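**Ticket 272 - router drops every evening**

Me again, sorry! The Skernus box was fine all morning, then the wifi went at teatime and took the telly with it. I've restarted it twice and swapped the cable for the spare - no joy. 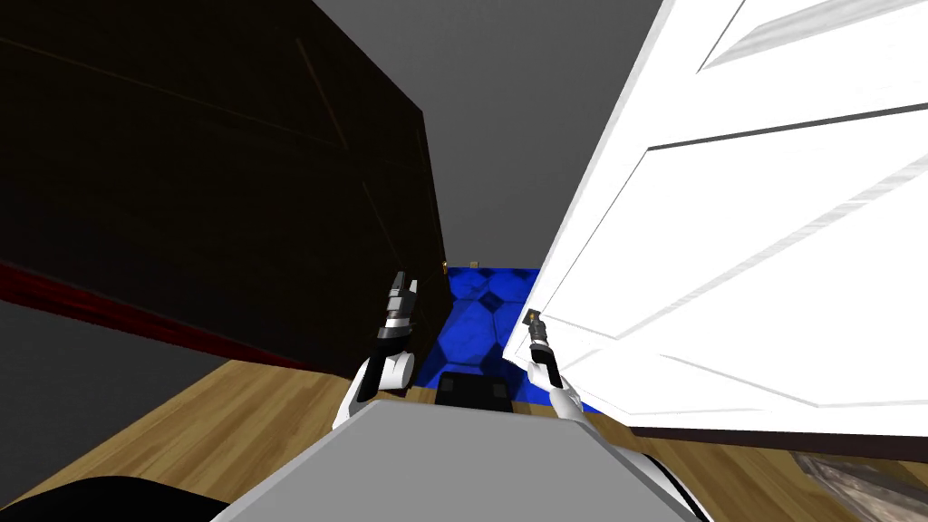

Iida Kokkonen: Could you try channel 11 and leave it overnight, please?

Done, and it's better - 60 down in the kitchen, 80 right next to the router. Upstairs still drops when I'm on a call, though. 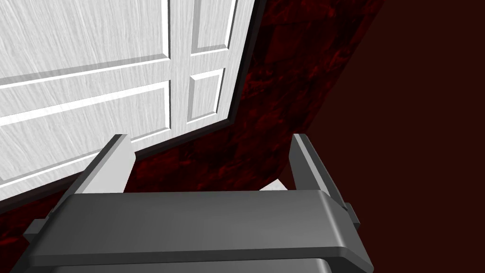
Should I do a factory reset? Leave that for now and update the firmware first.

Right, updating tonight after the football. Please keep this open till March!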